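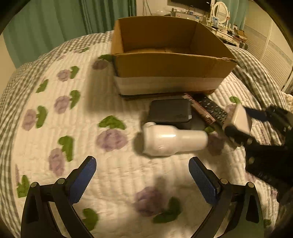

Anhang 1: Box und Fernbedienung, auf dem Bett abgelegt

Ticket: Ton setzt bei der Wiedergabe über das Heimnetz aus
Bereich: Audio / Netzwerk
Status: gelöst
Eröffnet: 6. November 2021

Ursprüngliche Meldung

Liebes Team vom Jisden-Forum, ich hoffe, ich bin mit meinem Anliegen an der richtigen Stelle, und bitte gleich um Nachsicht, dass es etwas länger wird. Ich lese hier seit Jahren still mit und habe schon manches Problem mit euren alten Beiträgen lösen können, aber diesmal komme ich allein nicht weiter.

Wir hören abends im Schlafzimmer gern Hörspiele. Die Dateien liegen auf einem kleinen Netzwerkspeicher im Flur (ein Droltach mit zwei Festplatten), der Router ist von Flincombe und steht gleich daneben, und abgespielt wird mit der Ticona-Software. Das lief wunderbar, bis wir im Flur umgeräumt haben. Seither bricht der Ton immer wieder weg, meist für ein paar Sekunden, manchmal so lange, dass man den Faden verliert — und bei einem Krimi ist das natürlich besonders ärgerlich, wenn gerade der entscheidende Satz fehlt.

Im Protokoll der Ticona-Software steht dann jedes Mal dieselbe Zeile:

Puffer leer, Fehler 38, Verbindung wird neu aufgebaut

Danach geht es weiter, als wäre nichts gewesen. Die Lautstärke bleibt gleich, die Stelle im Hörspiel stimmt auch ungefähr, nur das Stück dazwischen ist weg.

Was ich bisher probiert habe:

Router und Netzwerkspeicher neu gestartet, erst einzeln, dann beide zusammen. Danach war einen Abend lang Ruhe, am nächsten war alles wie vorher.

Andere Dateien abgespielt. Es passiert bei alten wie bei neuen Hörspielen und auch bei Musik.

Die Software gelöscht und frisch installiert. Keine Änderung, außer dass meine schöne Sortierung nach Sprechern verloren war. Die habe ich inzwischen von Hand wiederhergestellt, was mich einen ganzen Nachmittag gekostet hat, aber das nur am Rande.

Wenn jemand eine Idee hat, freue ich mich sehr. Ich bin keine Fachfrau, kann aber Anleitungen folgen, wenn man mir sagt, wo ich klicken muss.

Antwort des Supports

Vielen Dank für die ausführliche Beschreibung, damit lässt sich gut arbeiten. Das mit der Sortierung tut uns leid! Für das nächste Mal: Unter Einstellungen, Bibliothek, Sichern lässt sich die Ordnung vorher in eine Datei schreiben.

Fehler 38 meldet die Ticona-Software, wenn sie den Netzwerkspeicher eine Weile nicht erreicht. Die Hörspieldateien selbst sind also vermutlich in Ordnung. Dafür spricht auch, dass es bei allen Titeln vorkommt. Bitte schauen Sie einmal Folgendes nach:

Ist der Netzwerkspeicher noch per Kabel mit dem Router verbunden, und steckt es in derselben Buchse wie vor dem Umräumen?

Welcher Wert steht in der Ticona-Software unter Wiedergabe, Erweitert, Pufferzeit?

Geht der Netzwerkspeicher während des Hörens in den Ruhezustand? Das finden Sie in der Droltach-Oberfläche unter Energie, Protokoll.

Bitte ändern Sie immer nur eine Einstellung und hören Sie danach einen Abend lang wie gewohnt.

Rückmeldung

Ganz herzlichen Dank, so schnell hatte ich gar nicht mit einer Antwort gerechnet. Ich habe mir eine Kanne Tee gekocht und alles der Reihe nach durchgesehen.

Das Kabel steckt, allerdings in Buchse 2. Ob das vorher auch so war, kann ich beim besten Willen nicht sagen. Die Pufferzeit steht auf 900 Millisekunden, daran habe ich nie gedreht. Im Energieprotokoll gibt es keine Einträge aus den Abendstunden, der Speicher bleibt also wach.

Dann habe ich mir das Kabel genauer angeschaut, und dabei ist mir doch etwas mulmig geworden. Es läuft seit dem Umräumen hinter dem Schuhschrank entlang, und dort haben wir es offenbar zwischen Schrank und Fußleiste geklemmt. An einer Stelle ist es richtig platt gedrückt. Kann so etwas schon reichen? Es funktioniert ja meistens — deshalb hatte ich das Kabel überhaupt nicht in Verdacht.

Antwort des Supports

Ja, das kann reichen. Ein gequetschtes Netzwerkkabel fällt selten ganz aus. Häufiger gehen einzelne Datenpakete verloren, oder die Verbindung wird kurz getrennt und wieder aufgebaut. Bei einer Webseite merkt man davon wenig, bei laufendem Ton mit kurzem Puffer dagegen sofort.

Bitte tauschen Sie das Kabel aus und verlegen Sie das neue ohne Knick. Die Pufferzeit lassen Sie vorerst, wie sie ist, sonst wissen wir hinterher nicht, was geholfen hat. An Buchse 2 ist nichts auszusetzen, die Buchsen am Flincombe sind für diesen Zweck gleichwertig.

Rückmeldung

Das neue Kabel liegt jetzt oben an der Türzarge entlang, mit kleinen Klebeschellen befestigt, und der Schuhschrank ist ein Stück vorgerückt. Seither haben wir jeden Abend gehört, auch eine sehr lange Folge ohne Pause, und im Protokoll steht kein einziges Mal mehr Fehler 38. Ich melde mich im Dezember noch einmal, falls doch wieder etwas sein sollte, aber von mir aus darf das Ticket gern geschlossen werden.

Eine kleine Frage hätte ich noch, falls das hier erlaubt ist: Kann man in der Ticona-Software einstellen, dass die Wiedergabe am Ende einer Folge aufhört? Wir schlafen regelmäßig ein, und am nächsten Abend suche ich dann wieder die richtige Stelle.

Antwort des Supports

Sehr gern: Wiedergabe, Einschlafzeit, dort den Punkt Am Ende des Titels stoppen wählen. Die Einstellung gilt bis auf Widerruf. Ticket als gelöst markiert, Ursache beschädigtes Netzwerkkabel.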